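Clurkden 30-Button Anglo Concertina (C/G)
Home > Squeezeboxes > Concertinas > Starter models

Price: $300 with soft bag
In stock
Page last checked April 7, 2024

The maker calls this "the last concertina you will ever need." We doubt it. It is a cheap concertina that plays in tune when we send it out, and most cheap concertinas can't claim that much. If you have been going to a session for a few months and want to find out if the Anglo is your instrument, it will let you find out. If you already play, you will probably want something faster within a year.

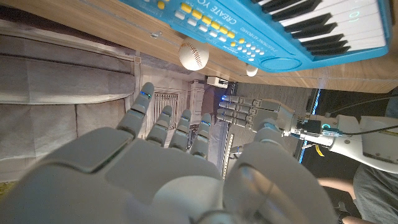 Two gray robotic hands, the right one up close.

What the box says, and what we think

"Professional action." No. The buttons are plastic, the springs are on the stiff side, and quick reels will feel like work. Waltzes and slow airs are fine.

"Handmade bellows." Perhaps. They are six-fold card bellows with cloth hinges, tight for the first month, and we have not had one leak yet. Ask us again in five years.

"Includes 1,362 traditional tunes." This is a download code. Toivo Lappalainen in our repair room went through the first few pages and found the same jig under three titles. A lot of them sit badly on a C/G instrument. We would learn two or three by ear from someone at your local club and leave the code in the box.

"Concert volume." It is loud enough for a kitchen. In a pub back room with fiddles going, you may not hear yourself, and for a beginner that could be a good thing.
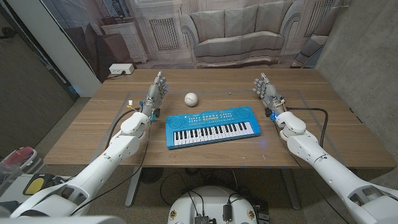

Layout is the usual Wheatstone pattern, so any standard tutor book will match it. The maker also prints a "simplified" fingering chart on the inside of the lid. Please ignore it. Two of the accidentals are wrong, and we wrote to them in January and have had no answer.

Specs

Keys: C/G
Buttons: 30, plus air button
Reeds: steel, accordion type
Bellows: 6 folds
Weight: 61 ounces by the maker's figures
Straps: leather, adjustable
Finish: black only (the red one in the catalog has never turned up)

What we do before it ships

Ljubica Kelmendi plays every button both ways and retunes what needs it. About one in four goes back to the maker. Yours will have a card in the bag with her initials and the date. No card - call us.
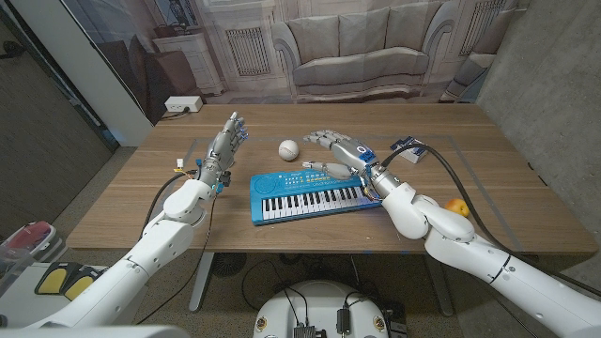 The straps come set for very small hands. Loosen them before you decide the thing is impossible to play. Keep the air button under your right thumb from day one, even if a video tells you to worry about it later.

Customer comments

"Sounds better than I expected, which was not much. Low C is slow to speak." - Hafþór Juhl

"Bought it for my daughter, ended up playing it myself. The bag zipper broke." - Chandrasekhar Devadiga

We agree about the zipper. A hard case from Flisura fits and costs extra.

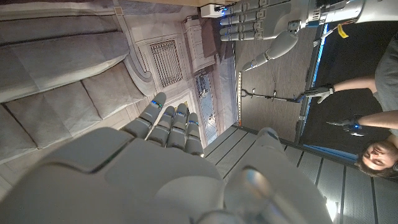
Right hand in the foreground, with a yellow tag on the forearm of the other.

Returns and trade-in

You have 30 days to send it back, no reason asked, and you pay the postage. If you trade up to the Multau within a year we take off half of what you paid. The maker's "lifetime warranty" covers the end plates and nothing that moves, so we add our own year on reeds and springs.

Also look at: Multau 30-button, used Ivanov 20-button, replacement straps, thumb screws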